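Print | E-mail this page

Call for participants: tableware and portion study
Utent Food Research, Dodthorpe site

Utent is recruiting adults for a study of how the shape and size of tableware affect the amount of food people serve themselves at home. The study is led by Meriem Benmoussa. Enrollment opened on 18th January and closes when all places are filled.

Background

An earlier phase of this work collected 795 meal records from households in Dodthorpe and Notbridge. Those records showed wide variation in serving size between people using the same recipe, but the tableware was not controlled. The present phase uses a fixed set of plates and bowls and a fixed menu.

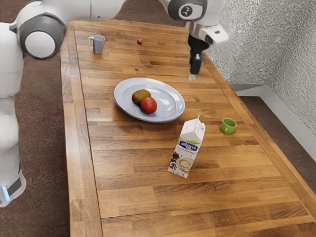
Participants attend 2 sessions at the Dodthorpe site, on separate days. Each session covers one meal and a short written questionnaire. Between the sessions, participants keep a food diary at home using the booklet provided. Photographs of meals are optional and do not replace the written entries.

Who can take part

We are looking for 32 adults who:
- are 18 or older
- live in Dodthorpe or Notbridge
- prepare their own evening meal on most days
- have no food allergies and are not following a medically prescribed diet
- have not taken part in another Utent study in the past year

More than one person from the same household may apply, but only one will be enrolled.

What the sessions involve

1. Check-in and consent form. Do not eat during the two hours before arrival. Water, plain tea and black coffee are permitted.

2. Main course. You serve yourself from a shared dish onto a plain round plate and eat as much as you wish. Serving dishes are weighed before and after — your own weight is not recorded.
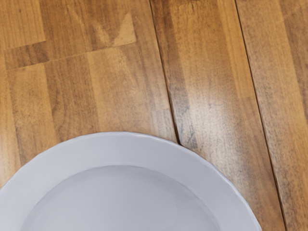
3. Fruit course. Fruit is offered in a wide-rimmed bowl. You may take any amount, including none. Whole fruit is washed but not peeled or cut.

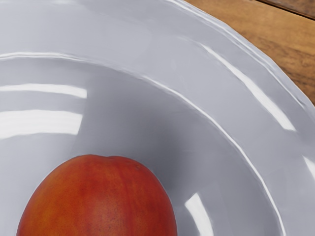

4. Questionnaire. Allow 15 minutes. Questions cover hunger, fullness and usual eating habits.

Payment and data

Payment is made by bank transfer after the second session. Participants who withdraw after the first session receive half. Local bus fares are refunded on presentation of a ticket. Records are stored under a participant number, and names are kept in a separate file. You may withdraw at any time before analysis begins in April.

How to apply

Ask for the screening form at the Utent front desk in Dodthorpe, or request a copy by mail from Hala Benjelloun, study coordinator. State your preferred meal time (noon or evening). Applications are reviewed in order of receipt — incomplete forms will be returned.

Print | E-mail this page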